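**Ullalside ride archive – corrections and queries**

**Suqin Xia** (moderator), 8/4/24

Members are asked to review the entry for the Omirel pavilion show before the catalogue is updated in June. The entry presently states that the narrator was recorded by one performer for the whole run. Two members have questioned this in writing.

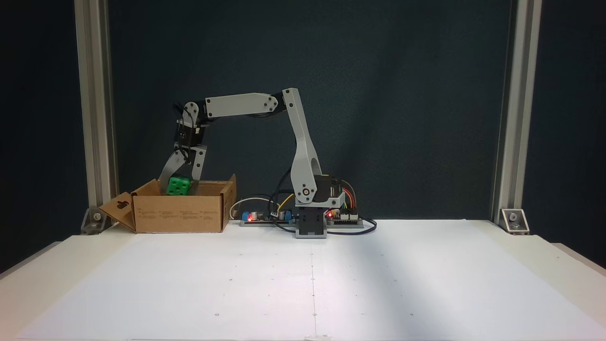

The present wording will stand until a source is supplied. Recollections are welcome but should be marked as such.

**Runero**

I must disagree with the entry. The closing speech was recorded again after the second season, and the later voice is noticeably lower. My souvenir cassette has the first version, catalogue number 1706.
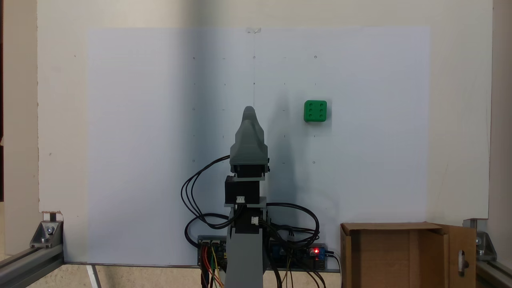
**Sasaki**

The cassette proves very little, in my view. It was made for sale in the shop and ran at a different speed from the show tape. A lower voice in the pavilion may be the same performer played slowly.

**Runero**

I accept the point about speed. It does not explain the changed words – the later speech leaves out the farewell to the children, and lasts around 40 seconds less.

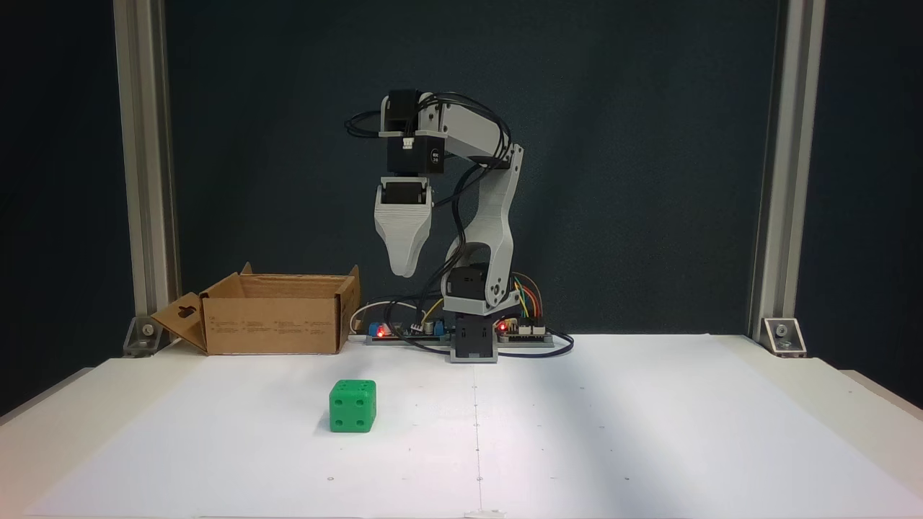
**Sasaki**

Does the printed guide for the later season name a narrator?

**Suqin Xia** (moderator)

Only the composer and the designer are named, on page 30. The entry will be marked "disputed" and both accounts added to the notes. Runero is requested to send a copy of the cassette sleeve, front and back.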